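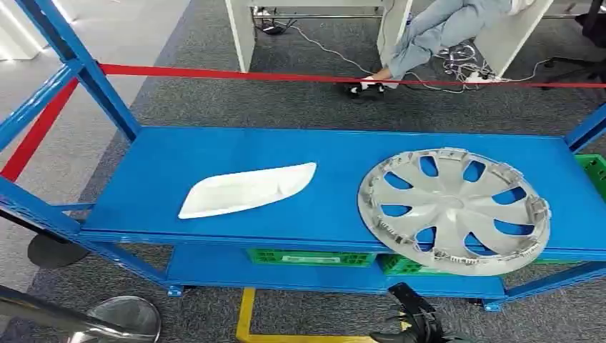

Last updated: Friday, 4:40 pm

Gripper comparison, progress report for May
Prepared by Vasylyna Antoniuk for Barrett Montoya

The rack-picking trials are on schedule. We are comparing two hands, the Drison and the Sovura, on the same arm and controller. Parts are wheel covers and plastic trim pieces, picked from the top shelf. By the end of the month we had logged 1663 pick attempts, 626 of them with the Drison.

Wheel covers are still the harder part. Both hands can hold the rim, but the part tends to swing when the arm backs away from the shelf. Ivan Dovhaniuk lowered the retreat speed, and drops went down with both hands. Cycle time is now 11 seconds, one over the target. 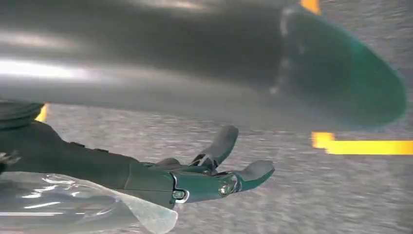 The wrist camera loses detail during fast moves, so Orest Zakharchenko is testing a shorter exposure. We have not settled on a value. Force readings from the Sovura are also noisy at low grip, and Demyd Chornovol has asked the supplier for new firmware.

Spending is within budget. We need a decision from you on a second set of finger pads before the June runs.

2 comments | 0 shares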